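3.2 Household sorting and bag use

The survey covered 1032 households in two districts, Prirkudach and Tostura. Each household was given a roll of plain white bags for residual waste and asked to keep to its usual routine for the four weeks of April. Food waste was collected separately in Tostura but went in with the residual waste in Prirkudach. Collection crews weighed the bags at the kerb and noted whether they had been tied.

Bag thickness was the same in both districts. We chose a thin, translucent film (Figure 4) so that crews could judge the contents without opening the bag, following the practice in the earlier Nørgaard trial. Some households told us they found this intrusive, and 38 of them went back to their own bags before the end of the period. These households are left out of the weight figures but kept in the questionnaire results.
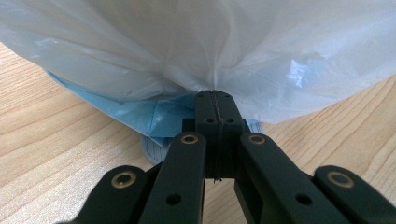
Figure 4. White translucent bag, gathered at one point above a wooden tabletop.

Bags from Prirkudach were heavier and were put out more often. The difference was largest in homes with children and smallest in single-person flats, where many people put out a bag before it was full. When asked why, most mentioned smell. Homes with a lidded bin in the kitchen were less likely to give this answer than those using an open one.
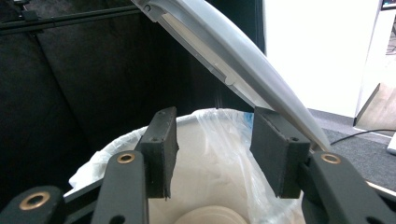

The type of bin also had some bearing on sorting. Respondents who kept the residual bin and the recycling box side by side reported fewer mistakes than those who kept the box in a hallway or on a balcony. We did not check these reports against the contents of the bags, and they should be read with care. The Brirero scheme, which did inspect contents, found that people tended to overstate how well they sorted. Section 4 returns to this point when comparing the questionnaire answers with the kerbside weights.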